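Curbridge workshop builds two-arm cell for desktop teardown

10 July 2021

Members of the shared workshop at Curbridge have put together a two-arm robot cell that takes parts out of scrapped desktop computers and sets them aside for testing. The cell has been under construction since October and is now running on full-size tower cases. Small form factor machines are still done by hand.

The build is led by Homa Ranjbar, a controls technician who joined the workshop to use its milling machine. Both arms were bought secondhand from Isetti, a surplus dealer, for $3,000 including one controller. The second controller came from a different seller and needed a firmware change before the two would share a clock signal.

The case lies on its side with the interior facing up, so both arms work downward. Memory modules, the processor and the hard drive are the parts the group wants. They are set down beside the chassis and moved to the test bench by a member.

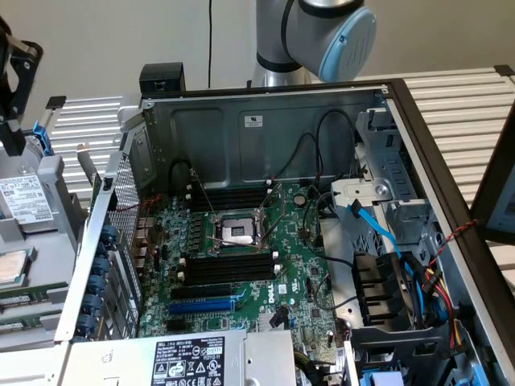 Ranjbar wrote the motion program in Drindia, an open source sequencing package that runs on an ordinary laptop. The full program for one tower is 346 lines. Most of it handles approach angles. A drive cage leaves little room on one side of the board, and an arm that comes in straight from above can catch on the power wiring.

Memory was the first part the group got working. The latch tabs at the ends of each slot have to be pushed outward before the module is lifted, and an early fingertip design slipped off them. The current fingertips are printed in nylon with a 3 mm step at the end.

The processor took longer. The lever has to be released and the retention frame swung clear before the chip can be lifted, and the lift must be close to vertical to avoid bending contacts. Force limits for this step were set by trial on boards that had already failed.

"The socket is where we spent the spring," Ranjbar said. "The drive was one afternoon."

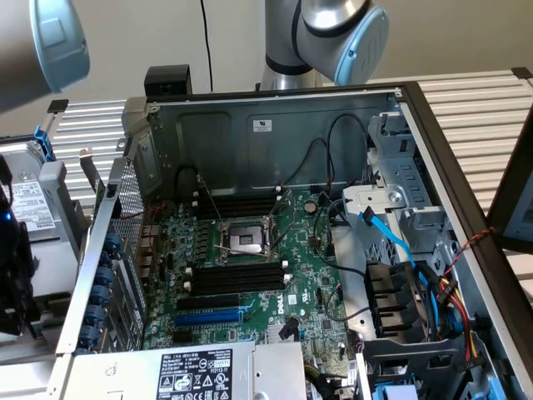

Reading time: 3 minutes

Cables remain a manual job. The arms can pull a straight connector if it is in the expected position, but loose wiring moves from one machine to the next and the program has no reliable way to find it. Ranjbar has been testing a vision module from Hsiao for this purpose. It locates connectors correctly under even lighting and loses them when one cable lies over another.

Power supplies are also left in place for now. The group intends to remove them last, with a separate tool, after the rest of the case has been cleared.

The log shows 123 towers processed so far. Working memory and drives go back into machines that the workshop repairs and sells at cost, and bare boards are sent out for metal recovery.

The program files and fingertip drawings are available to members on the workshop server. A parts list for the mounting frame will be added once the cable work is finished.

Related items

Nylon or PETG: fingertip wear after a month of use
Milling machine back in service after spindle repair
Sorting used memory by speed with a simple test board
Curbridge workshop extends evening hours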